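Robotics and Automation > Handling Technology > Course Texts

Chapter 2
Comparing Grippers in Simulation

The choice of a gripper is seldom settled by its data sheet. Two devices with the same stroke and rated force may behave very differently when the part has a curved rod or an uneven surface. This chapter presents a method for comparing grippers under equal conditions, using the Terngate test series prepared at Dramden under the direction of Hauke Sauerland. The series contains 1,839 simulated grasp attempts on 26 parts.
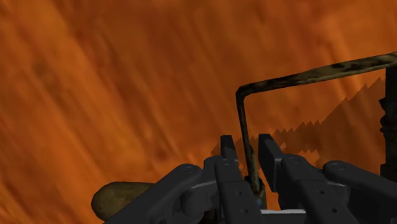
A comparison begins with the approach, before any force is applied. The position of the part between the fingers must be recorded at this stage, as an off-center part will meet one finger first and may be pushed aside. A thin rod lying closer to the left pad, with both pads still open, is a typical case. In the Gerkell procedure, such an offset is entered in the trial record and left uncorrected, so that each gripper is judged on how well it tolerates the error.

The arm and its controller settings are held constant throughout a series. Pillai's rule, applied in all the exercises that follow, allows one change between consecutive trials.
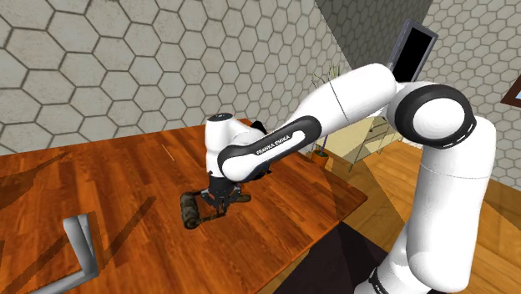
Why should the same arm be used for every gripper in a comparison? A different arm brings its own stiffness, reach and control delay, and their effects cannot be separated from those of the gripper.

Section 2.1 defines the terms used in the trial record.

Last updated: August

Contact | Copyright Terngate Course Texts | Back to top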